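Neklow documentary screening: runtime and projection format?

kgowda
The Zarnmont listing gives 84 minutes for the Neklow screening. The festival PDF has 1424 seats and no runtime. Which print is it?
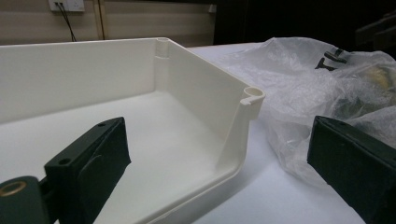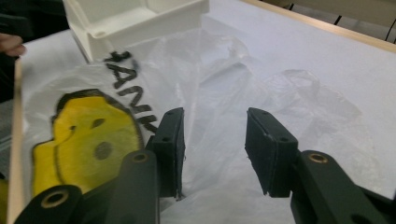 Re: runtime

montri_k
Festival cut, DCP, 2K. The longer version only played Trillumton in March.

reelchange620
Disagree. Trillumton ran the short cut – I was there. Three interviews were missing and the colour grade was unfinished.

montri_k
Then the programme was wrong. I'll ask Thepsuriya, they hold the files.

kgowda
Thanks. Please post the reply in this thread.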